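4.2 Paving, feeding and the distribution of birds in the plaza

The third site in the study is the open plaza at Bedoya, a paved surface laid out in the 1990s as a parade and market ground and used today mainly by families, pigeon feeders and people crossing between the bus stops and the municipal offices. It differs from the plazas at Laltow and Genis in two respects that matter for the present analysis. It has no central monument, and its trees stand only along the margin. A bird on the ground at Bedoya therefore has a clear view in most directions, but it must cover a considerable distance to reach shade or a perch.

Fieldwork at the site followed the protocol described in Section 3. Observers walked fixed lines across the plaza and noted the position of each group of birds with reference to the paving grid. The use of the paving as a ready-made grid was proposed by Leidy Valderrama during the pilot visits, after the chalk marks used at Laltow proved difficult to maintain. Square tiles in two tones alternate across the open area, and an observer who knows the starting corner can record a position to within one tile without any equipment. A total of 421 group positions were recorded in this way. The appearance of the surface and the spread of birds over it during an ordinary visit are shown in Figure 4.

Three findings deserve attention. The first concerns the distance between birds. Feeding groups at Bedoya were less compact than those at the other plazas, and single birds were often found several tiles away from their nearest neighbor. At Genis, where food is sold from one cart beside the fountain, the birds gather at the cart and remain there. At Bedoya the sellers move about, and grain is thrown wherever a customer happens to be standing. The resulting pattern is a loose scatter over the open paving, with denser groups toward the trees.

The second finding concerns the joints. Grain collects along the seams between tiles, where it is harder to sweep away, and birds were frequently seen working along a seam for some time after the people who had fed them had left. Cleaning staff interviewed for the study confirmed that the seams are the slowest part of their work. One supervisor estimated that a full sweep of the plaza takes around 19 hours of combined labor, most of it spent on material lodged in the joints. The municipal maintenance plan makes no allowance for this and assigns to Bedoya the same hours per square meter as to the smooth concrete at Clanda.

The third finding relates to the tolerance of people. Visitors to Bedoya generally walked through the birds, and the birds generally moved aside on foot. Short flights were recorded mostly in response to running children and to bicycles. The birds that flew tended to land again on the paving, often on the side nearer the trees, and only a small share left the plaza. This agrees with the account given by Yhon Restrepo, who has sold grain at the site for many years and who described the flock as one that "gets up and sits down again."

These results should be read with some caution. The plaza was visited only in the dry months, and the records for November, when rain keeps most visitors away, are too few to support a comparison. Plumage was noted only in broad classes – white, dark and mixed – and the classes were not applied in the same way by all observers until the second month of work. For this reason the analysis of plumage in Section 5 excludes the earlier records. No attempt was made to estimate the size of the resident flock. The figure of 2,000 birds that appears in local press reports could not be traced to any survey, and it is not used here.

Interviews with visitors offer a further point of comparison. Of the 400 people approached across the four plazas, those at Bedoya were the most likely to name the birds as a reason for their visit and the least likely to describe them as a nuisance. Complaints at this site were directed chiefly at the state of the paving, in particular at droppings near the benches and at grain left on the ground overnight.

Figure 4. Pigeons on the two-tone paving of the open plaza, with trees at the margin. 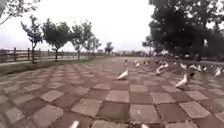

The preference for the tree margin is examined further in the next section, where positions are compared by hour of the day. Shade alone does not appear to explain it, as the denser groups were recorded there on overcast mornings as well.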